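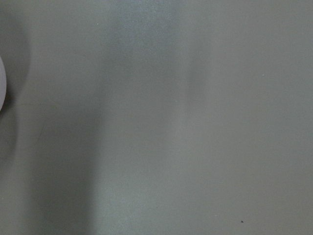
Wrist Camera Alignment and Maintenance of the Catum Cell

Naomi Mussa and Lanying Tang
Student project report, Filolholm Laboratory

1. Background

The Catum cell is a single tabletop arm with a two-finger gripper and a small color camera on the last joint. It is used for pick-and-place exercises in the second-year automation course. By the start of our project the cell had developed a position error that changed with the height of the gripper. Parts picked near the table were missed to one side, while the same parts raised on a block were picked correctly. The lab had been correcting this with an offset typed into the control program before each session.

Our task was to find the source of the error, repair it if possible, and leave a maintenance procedure that the next group can follow. Redesign of the gripper and changes to the motion software were outside the scope.

2. Condition of the cell at handover

The arm base was bolted down and did not move when pushed by hand. The joints showed no play that we could measure with a dial indicator. The gripper opened and closed over its full stroke. The camera bracket, made by a previous group and labeled "Ding rev. 3," was held by two screws. One of the two could be turned with the fingers.

The camera cable ran along the outside of the forearm and was fixed with a single tie close to the bracket. With the wrist rotated to its positive limit the cable went tight and pulled on the connector. We could see the live image shift when this happened. The shift did not fully reverse when the wrist returned to zero.

The maintenance log had no entries for the bracket. The last entry recorded a software update and was signed only with initials.

3. Repair of the bracket and cable

The arm was powered down and the wrist supported on a foam block before the bracket was removed. Both screw holes in the bracket had worn oval. We printed a new bracket to the same drawing with two changes: the wall behind the camera was made thicker, and a locating tab was added that sits against the flat on the wrist housing. The tab takes the side load, and the screws now only clamp.

The screws were replaced with new ones of the same length. A medium thread-locking compound was used. The first bracket we printed cracked at one corner during tightening, and the second was printed lying on its side so that the layers run across the load. It has not cracked.

The cable was rerouted through the Stosent clip set already in the lab stock. Slack was left at the wrist and elbow. We then moved the wrist slowly between its two limits, at reduced speed, with one person at the emergency stop. The cable did not tighten at either limit.

4. Camera alignment

Alignment was done in two stages. In the first, the arm was driven to a fixed pose above a printed grid and the bracket was adjusted until the grid lines were parallel to the image borders. In the second, the arm was moved straight down in steps and the position of one grid corner was recorded at each step. If the optical axis is parallel to the tool axis, the corner moves along a line that points to the image center. Before the repair it did not. After the repair the remaining deviation was small enough to be handled by the normal hand-eye calibration.

The calibration routine was run with 129 poses. Fewer poses gave a usable result, but it varied from run to run. Poses in which the gripper shaded the grid were rejected by the corner detector and had to be taken again. Moving the bench lamp reduced the number of rejections.

Exposure was set to manual. In automatic mode the brightness changed as the camera approached the table, and a threshold that worked at one height failed at another. The exposure value is now saved with the cell settings.

5. Endurance check

The cell was run for 3000 cycles with a light test part. The cycle included a full wrist rotation in both directions to load the cable. The screws were checked with a torque driver at the start and at the end. Neither had turned. The run was interrupted once when a part was dropped outside the reach of the arm, and it was resumed from the same cycle.

The typed offset was removed from the control program before the run and has not been needed again.

6. Maintenance procedure

Before each session:
Wipe the table surface and the camera window with a dry cloth.
Check by hand that the bracket does not move.
Move the wrist to both limits at reduced speed and watch the cable.
Load the saved exposure value.

Every 5 sessions:
Check the bracket screws with the torque driver.
Drive to the reference pose and compare the grid with the stored image.
Repeat the calibration if the grid has shifted.
Enter the result in the log with a full name.

7. Open items

The connector on the camera was not replaced. It works, but it was under load for an unknown time and should be the first thing checked if the image drops out. A spare is in the drawer under the controller.

The bracket drawing is stored in the Catum project folder as rev. 4. The rev. 3 file has been moved to the archive subfolder and should not be printed.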